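How I plan a beach fishing weekend at Stenero

I book a let in Westerberg first — June goes fast — and only then look at tides.
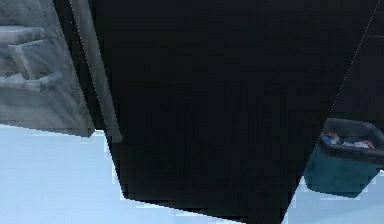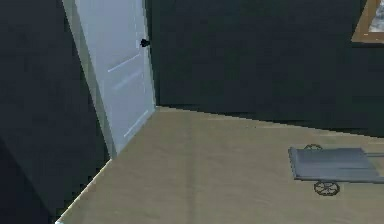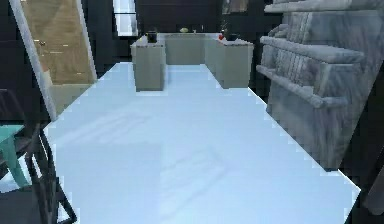 Indoors, three views

Next, get your permit from the Reltero kiosk before it shuts for lunch. Walk 200 metres past the Jostarent sign and set up where the sand dips. Use 2 rods at most! I cast just behind the first line of waves, wait, then reel in slowly. Bring a towel, and more bait than you think.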